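The Road to Zunton
Fiction 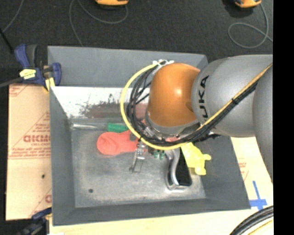 A robot arm with an orange wrist joint over a gray bin.

In August the army moved the gate. It had been on the far side of the bridge and now it was on our side, next to the pump house, so the school in Zunton was behind it and most of the children who went there were in front of it.

The district office sent a paper. It said teachers would pass with a number and students would pass with a teacher. My number was 439. I wrote it inside my watchband and on the back of my hand, and after a week I didn't need to.

I had 22 students on my side. We met by the bakery at half past six and walked down together. It was 400 meters to the gate and the older boys could have done it in a few minutes, but the small ones stopped for everything. A cat. A shoe in the ditch. One girl carried a geography book that belonged to the school and wouldn't put it in her bag, and every morning I told her to put it in her bag.

At the gate there were usually two soldiers and a sergeant. The sergeant had a list on a clipboard. He read the names out and got them wrong, and the children answered anyway. Then he lifted the bar and we went over the bridge in pairs. School started at eight. If we were late the principal held the bell.

The trouble was the people from Ircombe, up on the hill. They had put up the first houses three years before, and then a fence, and then a water tank that we could see from every window in the upper grades. Some of them came down to the road on market days and stood there. They threw stones at the feed truck once. The driver went the long way after that, through Skambridge, and the price of feed went up.

The morning it happened was gray and there was no wind. We were past the gate and on the bridge when I saw seven or eight men on the school side, by the bus shelter. One had a rifle on a strap. I looked back at the sergeant. He was looking at his clipboard.

"Stay in pairs," I said.

We kept walking. I could hear the geography book knocking against the girl's coat buttons. One of the men said something and another laughed. When the front pair came off the bridge, the man with the rifle walked into the middle of the road and stood there.

I went up to the front. I told him we were going to the school. He said the road was closed. I said we had passed the gate and that my number was 439. He asked me what that was supposed to mean to him.

I didn't have an answer ready. I said they had a test in arithmetic.

He lifted the rifle and fired it over the roof of the shelter. I don't know how many times. The children got down on the road all at once, the way we had practiced in the hallway, with their hands over their necks. I got down too. I had gravel in my mouth. Somebody behind me was saying the seven times table in a whisper, and got as far as forty-two and started over.

When I looked up the sergeant was walking across the bridge. He wasn't hurrying. He spoke to the man with the rifle for a while and put a hand on his shoulder. Then he came over and told me to take them home.

"They have a test," I said.

"Not today."

So we turned around and went back in pairs. At the gate he read the list again. He had to, he said, for the count to come out right.

The Hettiarachchi bakery had its shutter half down and the owner pulled it up when she saw us. She let all of us in and we sat on flour sacks until the parents came. She gave out rolls. A boy who never talked in class asked me if the test was going to be the same test or a new one.

I said it would be the same one.

The girl had torn the cover of the geography book. She wanted to know if she would have to pay for it. I took it home that night and taped it, and in the morning I went down to the bakery at half past six to see who would be there.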